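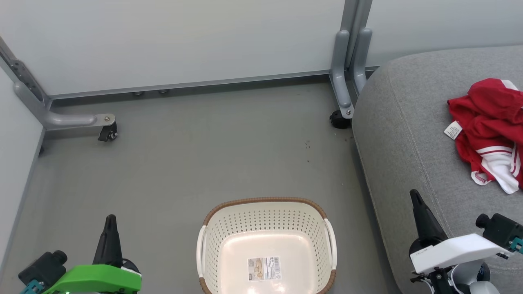 Brandão Folding Drying Rack: Two Months In

I have hung wet clothes on shower rods, door tops, dining chairs and one very patient exercise bike. I've also owned a string of cheap racks that leaned a little more every week until they gave up under a pair of jeans. So when I say I'm happy with a drying rack, please understand that I've been waiting a long time to say it!

I bought the Brandão in November, when the line outside stopped being any use. We live in Petiddale, where the winter air is damp enough that a towel put out at breakfast comes back in at supper heavier than it left (or that's how it feels). The rack has been up nearly every day since, in the narrow space between the washer and the back door.

Putting it together

There's hardly any of that. The legs are already attached and you swing them out until they click. The only loose parts are the feet, four rubber caps that push onto the ends of the legs, and mine were stiff. I stood them in a mug of hot water for a minute and they slid right on. The instruction sheet is a single page of drawings and the drawing for the side wings is upside down compared with all the others, which cost me a bit of head scratching.

What it holds

A full load from our washer, with room left for the stray socks from the load before. The top rails are flat and wide, so shirts don't come away with that sharp crease across the belly. The side wings lift up on a notched arm and you can set one high and one low, and I love this. Long things go on the high side, underwear and dishcloths on the low side, and the two don't touch.

Sheets are the weak spot. A fitted queen sheet has to be folded over double, and the middle stays damp unless you turn it halfway through. I've taken to doing sheets on their own and leaving the wings down so more air gets under. Big bath towels do fine if you skip every other rail.

It does not wobble. I've had 2 pairs of wet jeans and a bathrobe all on the same wing and it stood there like it was nothing. I wouldn't let a kid climb on it, but I have bumped it with my hip plenty of times and it stayed up.

Compared with the Plulum

My old one was a Plulum tower, the upright kind with stacked shelves. It took up less floor, I'll give it that, and if you're in a studio apartment it might still be the better pick. But the lower shelves never got any air, everything down there smelled like a basement by evening, and the plastic corner joints cracked one after another. The Brandão has metal joints with a bolt through them. I tightened one bolt at Christmas and that's all the upkeep I've done.

Folding it away

It goes flat enough to slide behind a door. You have to drop the wings before you close the legs, and if you forget, it pinches. I've forgotten twice. There's a little plastic catch that's supposed to hold the whole thing shut and mine has already gone soft, so I use a hair tie.

A few small gripes

The white coating has chipped in one place near a notch, and I've put a dab of clear nail polish on it so it won't rust onto my good blouses. The rails are a bit too thick for ordinary clothespins. I got a bag of wide ones from Bevedus, the hardware place near the post office, and those fit fine. And I do wish it came with casters, because sliding it toward the heater when it's loaded is a two-handed job with some scraping.

Would I buy it again? Yes, and I'd get one for my sister if she had anywhere to put it. Wool sweaters I still dry flat on a towel, by the way, no rack has changed my mind on that.

Posted January 3, 2021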